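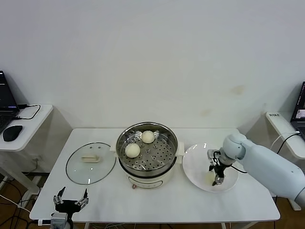
4.2. Où l'on pose ce qu'on enlève

Imprimer | Envoyer par e-mail

J'en viens à la partie qui m'a le plus amusée, et je préviens tout de suite que je vais être longue. Quand on interroge les gens sur la cuisson à la vapeur, ils parlent de la pâte, de la farine, du temps de pousse, de la belle-mère qui faisait mieux. Le couvercle, lui, n'apparaît presque jamais dans les entretiens. Sur les 3 321 énoncés que nous avons codés, Dayana Bermúdez et moi, une poignée seulement le mentionne, et encore, c'est souvent pour dire qu'on ne sait plus où il est rangé ! Or dès qu'on regarde une table pendant le service, le couvercle prend une place énorme : il est large, il est rond, il a une poignée, et il faut bien le mettre quelque part.

Dans les cuisines de Balix, où nous avons commencé, la plupart des gens le retournent, poignée contre la table, et il se met à tourner comme une toupie dès qu'on le frôle. À Horna, on le glisse plutôt debout contre le mur, derrière l'appareil. La troisième solution, la plus simple à voir et la plus gourmande en surface, consiste à le poser à plat, le dôme vers le haut. Je l'appelle « le couvercle voisin » (Dayana trouve le terme un peu ridicule, mais il est resté dans notre grille de codage, donc il restera ici). On en a un bon cas sur la figure 6, avec un couvercle en verre à la gauche du cuiseur. L'assiette est de l'autre côté, et le cuiseur se retrouve entre les deux.

Cette disposition en ligne - couvercle, cuiseur, assiette - revient si souvent dans notre corpus que j'ai fini par la chercher chez tout le monde, y compris chez moi. Navarro, avec qui j'en ai discuté en mars, y voit surtout un effet de la longueur des tables. Je ne suis pas convaincue. Sur les petites tables de Broverach, on trouve la même ligne, en plus serré, avec l'assiette qui déborde parfois du plateau, et une dame chez qui nous avons passé deux matinées préférait tenir son assiette d'une main plutôt que de déplacer le couvercle.

4.3. Vider le panier, mais pas trop vite

Reste la question des petits pains. Je m'attendais à ce que le panier soit vidé d'un coup, tout le monde à table, on mange. Pas du tout ! Nous avons relevé 2 178 transferts d'un aliment entre un panier et une assiette, et les pauses au milieu du service sont partout. On sort un pain, on répond à quelqu'un, on va chercher une soucoupe pour la sauce. Pendant ce temps, une partie du repas est dans le panier et l'autre sur l'assiette, et c'est cette situation de partage qui m'intéresse, bien plus que le début ou la fin.

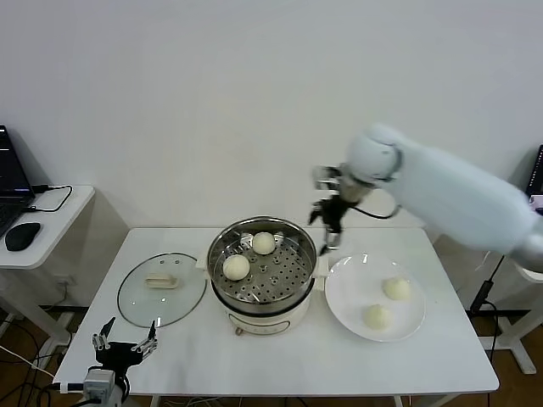 Figure 6. Répartition à parts égales : deux petits pains dans le panier du cuiseur, deux sur l'assiette. Couvercle en verre posé à plat, à gauche.

Regardez comment les pains occupent chaque support. Dans le panier, l'un est vers le fond et l'autre plus près du bord avant, légèrement à gauche. Sur l'assiette, on retrouve à peu près la même diagonale. Je me garderai bien d'en tirer une loi, une figure ne fait pas une habitude, mais nos carnets de terrain sont remplis de petits croquis de ce genre et l'espacement y est presque toujours respecté. Les participants l'expliquent très bien pour le panier (« sinon ça colle », phrase que je pourrais maintenant réciter en dormant). Pour l'assiette, les réponses sont plus floues. On nous dit que c'est plus joli, ou qu'on a toujours fait comme ça, ou bien on hausse les épaules.

La couleur joue aussi, je crois, et je regrette de ne pas l'avoir prévue dans la grille dès le départ. Des pains pâles sur une assiette blanche, elle-même sur une table blanche, cela fait très peu de contraste, alors que le métal perforé du panier les détache nettement. Plusieurs personnes de Horna nous ont dit sortir une assiette foncée pour les invités et la blanche pour les jours ordinaires. Je n'ai pas assez de visites avec invités pour vérifier (six, et dont une où le repas a été annulé), et je laisse donc la remarque en l'état.

Un dernier mot sur le codage. Dayana comptait un pain comme « servi » dès qu'il quittait le panier, moi seulement quand il touchait l'assiette. Nous nous sommes disputées là-dessus pendant une bonne semaine - gentiment - et nous avons retenu ma définition, plus facile à appliquer sur une vue fixe. Les écarts entre nos deux comptages figurent en annexe, avec les croquis de Balix.

Imprimer | Envoyer par e-mail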